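Why are plates shiny? All about glaze

Look at your dinner plate tonight. Before the peas go on. It's shiny, isn't it? That shine is called glaze, and it is a kind of glass.

What is a plate made of?

Clay. Clay is very fine bits of rock mixed with water. Squash it and it stays squashed. Let it dry and it goes hard, but drop it in a puddle and it turns back to mud. No good for soup!

So potters bake it in a very hot oven called a kiln (some people say "kill", some say "kiln", both fine). After that it can't go back to mud. Ever.

What's in glaze?

- ground up sand or flint, which makes the glass
- something to help it melt
- a bit of clay so it sticks
- water, to make it runny like cream

The plate gets dipped in, quick in quick out, and goes back in the kiln. The powder melts, spreads out flat and cools into a thin skin of glass. Flat and smooth means light bounces off it nicely. Thats the shine.

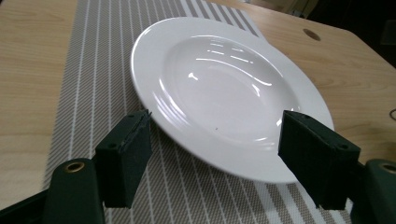 White plates, bright shine.
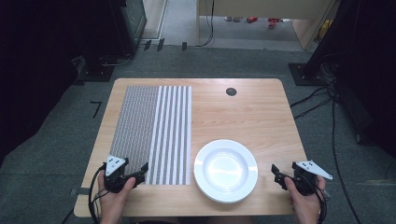 Where does the colour come from?

Metals, mostly. A pinch of cobalt gives blue. Copper can give green - or red, if there's hardly any air in the kiln. Iron does browns. No colour added and a clear glaze over white clay? White plate.

A very old pottery

The Birkett pottery opened in 1877 and had one kiln, shaped like a bottle. It took 73 people to keep the place going. Boys carried the plates on long boards on thier shoulders. In one good March they sent out 3022 plates, nearly all of them plain white.

Tâm Lục makes bowls there now. Her kiln is electric and about as tall as a fridge. "I still peek too early," she says. Don't peek too early. Cold air can crack the glaze.

Try it: the drip test

You need a shiny plate, an old clay flowerpot with no glaze, and a spoon of water.

1. Drip water on the plate. It sits there in a blob.
2. Drip water on the flowerpot. Wait a bit.
3. Look for a dark patch. The water has gone in!

The pot is full of tiny holes. Glaze covers the holes up.

Words to know

Kiln - very hot oven for clay
Glaze - glassy coat
Flint - a hard stone, ground up for glaze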